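4.2 How listeners came to the songs

The interviews surprised us most on the question of first contact. We had expected people to tell us about playlists, and they did, but they told us far more about each other. A song by a little-known artist seems to travel best when it comes with a person attached – a sister, a coworker, the friend who always drives. One listener in the Prellano group could name the kitchen she was standing in when she first heard Flistard, and what was on the stove, and she could not name a single one of the apps on her phone that had since offered her the same song.

We find this wonderful, and it also has consequences for how we read the listening logs. The 2,253 first plays in our set are sorted by the service into "search," "playlist," "artist page" and "other." A first play marked "search" looks like a person acting alone. In the interviews, though, a search was very often the last step of a conversation. Someone had hummed a chorus, or misspelled a band name in a text message, and the search bar was where the listener went to sort it out. Of the 2,253 first plays, 870 were searches, and we now think of that group as the most social part of the data. That is the reverse of how we coded it in our first pass, and we have kept the old coding in the appendix so that readers can compare.

Misspellings deserve a paper of their own. Vinus was typed as Venus so often that the service began to correct the correct spelling, and listeners had to add a song title to get past it. Far from being put off, several of them told the story with real pride. Getting to the right Vinus was a small feat, and having done it they felt a kind of claim on the music. Dal Bello had the opposite trouble. The name is common enough that listeners landed on opera recordings, a wedding band and a cooking show before they found the synth-pop duo, and a few of them stayed for the wedding band.
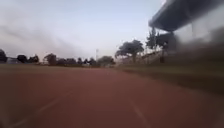

For one reader of an early draft, all this sounded too rosy: people remember the friend and forget the playlist, the comment went, because the friend makes a better story, and an interview is a place where people tell stories. We take the point seriously. Memory does tidy things up, and a song heard six times in the background before a friend mentioned it may well be remembered as the friend's gift. We went back to the logs with this in mind. For the listeners who had agreed to let us match their interviews with their play history, we looked for earlier plays of the same artist that the listener had not mentioned. There were some, mostly short ones, stopped well before the chorus. What we did not find was a listener who had played a song all the way through, liked it enough to save it, and then credited someone else. So the stories are tidied, but they are tidied around something that did happen.

It also matters what kind of song is being passed along. The Flistard record is slow to open up. Its best-known track holds back the drums until the second verse, and the voice sits so low in the mix that many people told us they had taken it for an instrumental. A song like that gains a lot from a friend who says "wait for it." Listeners used almost those words again and again, and they had often been given them by the person who played them the song. The advice travels along with the music, and by the third or fourth listener it has become part of how the song is heard. We heard one chain of four people in which each had been told to wait for the drums and each had told the next.

Dal Bello's singles work the other way around. They start with the hook, they finish early, and they need no introduction from anyone. Here the playlists did much better, and the listeners we spoke to had less to say about where they had been or who they had been with. They liked the songs just as much! They simply had fewer stories about them, and they were quicker to say they might not remember the name of the duo by summer.

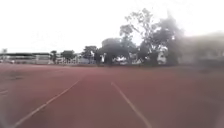
Figure 4. Outdoor running track with white lane lines.

4.3 Listening again

Repeat listening is where the two kinds of first contact come apart most clearly. Listeners who got a song from a friend tended to play it in bursts, with many plays in the first days, then a quiet spell, then another burst. The second burst often lined up with something outside the music: a visit, a birthday, a concert announcement. Listeners who got a song from a playlist had a flatter pattern. They heard it when it came up, and when the playlist changed they mostly stopped hearing it at all.

The Prellano group is a lovely case to think with. Its members met through a monthly listening evening in the back of a record shop, where each person brings one song and nobody is allowed to skip. The rule was meant as a joke at first and is now defended with some heat. Because of it, members sat through songs they would have dropped at once at home, and several of those songs turned up in their private play histories later the same night. Vinus entered the group this way in March. The first reaction was lukewarm, going by the notes the group keeps in a shared file, with one member writing only "too many bells." By the next evening two other members had brought Vinus songs of their own choosing, and the bells had become the thing everyone talked about.

We want to be careful here. A group that meets to listen is already a group of keen listeners, and what holds in the back of a record shop may not hold on a bus or in a dorm. Still, the pattern was strong enough that we looked for it elsewhere in the interviews, and we found weaker forms of it nearly everywhere two or more people shared a speaker. Car rides were a rich source. So were shared kitchens, and so was the hour before a party when one person has arrived early and is put in charge of the music.
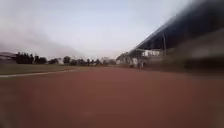 What these settings have in common is that leaving a song takes a bit of effort, and the effort is social. To skip a song that someone else has chosen is to say something about their taste, and most people would sooner give it another minute. For a slow opener like the Flistard track, another minute is all it needs. We suspect that a good deal of what gets called a "grower" is a song that was lucky enough to be heard in company the first time, and we would love to see this tested with listeners who are assigned to hear the same record alone or in pairs.

There is a practical side to this for artists at the debut stage. Both Flistard and Vinus told us they watch their skip rates closely, and both had thought about moving the chorus forward on their next releases. We can see why. Yet a skip rate is taken almost entirely from people listening alone through their own accounts. A song played from one phone to a room of friends counts as a single play by a single person, and the rest of the room leaves no mark in the log until they go home and search for it. The next section takes up those later searches and asks how long after a shared listen they tend to come.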